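About Us
Home / About Us / Our Story

Welcome to Brunton, and thank you for taking the time to find out a bit more about us

Brunton is a small language school in the middle of Fukcombe, a short walk up the hill from the station and next door to a very good bakery (you will smell it before you see us). We teach English to adults from all over the world, and we teach evening French, Spanish and Italian to people who live nearby and have always meant to learn.

We opened 13 years ago with two classrooms, a kettle and a box of second-hand dictionaries. In that first summer we had 9 students, and most of them came back the following year, which we took as a sign that we should probably carry on! These days we have six classrooms, a reading room and a kitchen that is never quite big enough at break time, and we have welcomed over 600 learners through the front door.
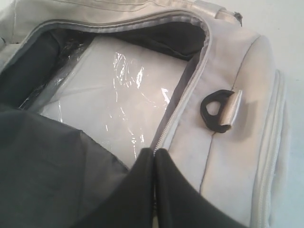
Our classes are kept small on purpose. We like to know how your week has been, whether your landlady's cat has forgiven you yet, and which verbs are still giving you trouble. Every new learner sits down with a teacher for half an hour before starting, just for a chat, and there is no written test unless you would like one. Some people do like one, and we are happy to oblige.

Mornings are for grammar, reading and writing. Afternoons are for talking, and those lessons can go almost anywhere – the bus timetable, wedding customs, how to complain politely about soup. Our own course book, Stosumen, grew out of those afternoons. It began as a stack of handouts, was stapled together one wet February, and is now in its fourth version with a proper cover and rather fewer spelling mistakes. 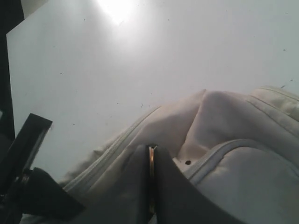 If you are coming from abroad, we can help you find a room with a local family, and several of our hosts have been with us since the early days. They live within walking distance or on the number 4 bus route, and they will give you breakfast and supper, a desk to work at and a good deal of free conversation practice. Do tell us when you book if there is anything you can't eat, or if you would like a house without pets.

The building itself has a long story. Parts of the cellar are said to date from 1535, when it belonged to a wool merchant, and the stairs certainly feel that old. Please mind the third step. The classrooms on the ground floor have level access from the side entrance on Etik Lane, and we will always move a class downstairs if the stairs are difficult for you.
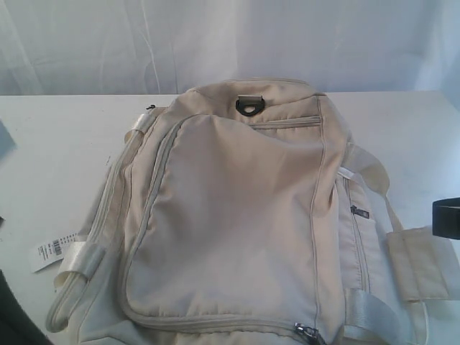

We are often asked when the best time to join is. General English runs all year, with new starters welcome most weeks, while the evening courses begin in September and January and tend to fill up early. The office is open from 8.30am until 6pm during term, and somebody is usually about a little later than that on evening class nights, so do knock.

If you are passing, come in and look round. You are very welcome to sit in on a lesson before you make up your mind, and there is generally cake on the last afternoon of each month.

Courses and fees
Staying in Fukcombe
Contact the office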